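I got to Amdale early, which never happens, and ended up sitting on a bench outside the Dalisay building with a paper cup of tea until Jennylyn Talavera came out and waved me in. She runs the open days at Oltosar. "You're the one who wrote to me about the toast," she said. I was. Back in September I sent her a very long email asking why robots in videos are always folding shirts and never making anyone lunch, and she wrote back inviting me to come and see lunch.

So I went! There were 10 of us on the tour, mostly people from town, plus one retired baker who asked better questions than I did all morning. After the hallway talk (coats on hooks, sign the sheet, please don't lean on things) we were handed over to Virgilio Pangilinan, who looks after the kitchen bench and has plainly explained it many times without getting tired of it.

"Everyone thinks the sandwich is the hard part," he told me. "Come look at the microwave."

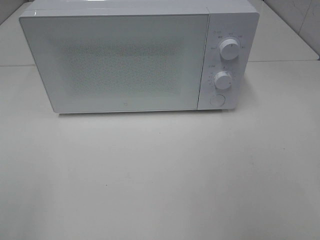 The microwave on the kitchen bench at Oltosar. Two dials and one round button.

I said it looked like the one my aunt has. He was delighted. "Good, that's why we bought it. If it was special it would be no use to us." What he likes about it is that the door is smooth, with no handle to grab. "You and I look for somewhere to push. We don't even think. For the arm, that's a whole lesson." The dials are another lesson, he said, and a worse one. Turn too gently and the fingers slip on the plastic. Turn too hard and you push the whole oven back along the table, and he has done that himself, by hand, while showing a visitor how easy it was.

I asked about all the white – white table, white oven, white tile. I'd assumed it was for looks. Virgilio laughed and said it was mostly what came with the room, and that it makes life harder for the software than a nice brown table would. "White on white, where does the oven stop? You can see it. You've had years of practice."

Then we got on to plates. I had not expected to have feelings about plates. The baker wanted to know why you'd pick one up by the edge when a hand would go underneath, and Virgilio said a hand has a palm and a thumb and a lot of skin, and the arm has two fingers, so the edge is what you get.

"One finger outside, one inside, and the rim in the middle," he said. "Then you close. People watch it and say, is that all? Yes, that's all. It took us most of a year." 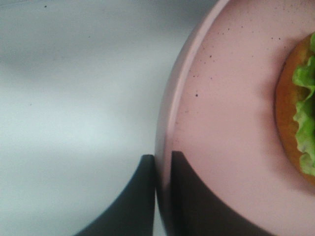
What about the food, I asked. Does it care what's on there? He rocked his hand from side to side. The fingers need clear plate to come down on, so a small bun on a big plate is friendly and a big salad is a nightmare. Lettuce in general is a sore subject. "It's never the same shape twice. And it hangs over things." Crumbs he has made his peace with. For a while the team wiped everything between tries, and then Jennylyn pointed out that no kitchen she'd ever been in looked like that, so they stopped.

Jennylyn had wandered back by then and joined in. She told me the bench has been through 3059 tries since they started keeping a list, and that the list is the first thing she shows to new people. "They want to see the good ones. I make them read the bad ones first." Was there a favorite? She thought about it for so long that Virgilio answered for her. "Number 400. It put the lid of the butter dish in the sink. Very gently. We still talk about it."

I asked them both whether I'd have one of these at home, which I suppose everybody asks. Virgilio said he'd settle for one that could set a table for his mother, who has bad wrists and hates being helped by people. Jennylyn said ask her again in 9 years – then she took it back and said not to print a number, and then she said oh, go ahead.

The baker stayed behind to argue about buns. I had a bus to catch, and I ate a cheese roll on it, holding it the normal way and feeling pretty smug about my thumbs. The next open day is after New Year and you have to email for a place.

Posted 11/27/19

14 shares | 6 comments

Contact | Copyright 2019, all rights reserved | Back to top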